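4.2 Where shoppers meet the private label: shelf position and the second basket

We turn now to the part of the study that took the longest and, we will admit, gave us the most pleasure, namely the question of where in the store people first pick up a retailer's own-brand product and whether that place has anything to do with their buying it again. Readers who have worked in grocery will have their own strong feelings about this (ours changed more than once while the work was going on), and we would like to set out what we found slowly enough that those feelings can be tested against it.

The household panel was drawn from loyalty card holders at Rorkau, a regional grocery chain that carries its own label in most packaged food categories. After the exclusions described in Section 3, the panel held 296 households, who between them made 2,367 recorded first purchases of an own-brand item. By a first purchase we mean the first time a household bought a given item in the card history available to us, and we are well aware that a household may have tried the same item years earlier, or at a friend's table, without our ever knowing. Each first purchase was matched to the store planogram in force that week, so that we could say whether the item was sitting on its regular shelf, on an aisle end, or in one of the chilled bins near the registers.

We followed each household for 8 weeks after the first purchase. If the same item appeared again on the card in that window, we counted it as a repeat, and if it did not, we counted it as a lapse. We tried longer windows as well, and the ordering of the three locations did not change, though the gaps between them grew smaller as slow-moving goods such as flour and vinegar had time to run out and be replaced. The shorter window is used throughout this section so that it lines up with Section 4.1.

The first finding is a simple one. Items first bought from the regular shelf were more likely to be bought again than items first bought from an aisle end, and the difference held in every category except breakfast cereal. It would be tempting to say that the regular shelf makes loyal customers, but we don't believe the data can carry that much weight. A person who walks down the coffee aisle is, after all, usually a person who drinks coffee, while a person passing an aisle end may simply be on the way to the milk. In the models reported below we therefore control for how often the household had bought anything in the category before, and once we do so the difference shrinks by a good deal without going away.

What remains is, we think, partly a matter of comparison. On the regular shelf the own-brand item stands beside Veloso and Zisen, the two national brands that lead most of the categories we looked at, and the shopper sees all the prices together. A household that picks the own-brand item there has made a choice against something. On the aisle end the same item stands alone with its price card, and the shopper who takes it home may never have weighed it against the brand already in the cupboard. Catarina Rebelo, who carried out the follow-up interviews for us in the homes of willing panel members, heard a version of this many times over. One mother of three told her, of a jar of pasta sauce bought from an aisle end, "I guess I forgot I had a usual one." She went back to the usual one the next week.
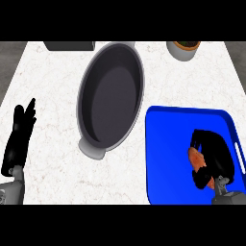

Figure 2. Countertop, simulated view from above. Source: authors' own rendering.

The interviews also helped us with breakfast cereal, which had puzzled everyone on the project. Cereal first bought from an aisle end was repeated just as often as cereal first bought from the shelf, and our early guess was that children were doing the choosing in both places. That may be so, yet the parents we talked with gave a plainer account. Cereal was the category in which they said they had the least attachment to any one name, and a box that was eaten without complaint was good enough to buy again, wherever in the store it had come from. We report this as the parents' own view of the matter and would be glad to see it tested with a larger group.

Chilled bins near the registers need a more careful word. Repeat purchase was lowest of all for items first bought there, but a large part of that stock had been marked down because its date was close, and the markdown was not always recorded on the card. Colton Bélanger went back through the store logs by hand and was able to tell marked-down stock from full-price stock in 2 of the participating stores. In those stores the full-price items from the bins behaved very much like aisle-end items, and it was the marked-down items that pulled the average so far below the rest. We would ask readers not to lean too heavily on the bin figures for the chain as a whole.

One further point concerns store size. The Jirnivmont store, the smallest in the study, has no aisle ends in the ordinary sense, only a short run of stacked cases by the door, and we coded these as aisle ends after some debate among ourselves. Leaving the store out altogether moves the estimates very little. We have kept it in because its customers shop more often and buy less at a time than those elsewhere, and a study of repeat purchase that left such households out would be the poorer for it. The estimates with and without Jirnivmont are set side by side in the appendix, together with the category-level results, and we take up the effect of price gaps against the two national brands in Section 4.3.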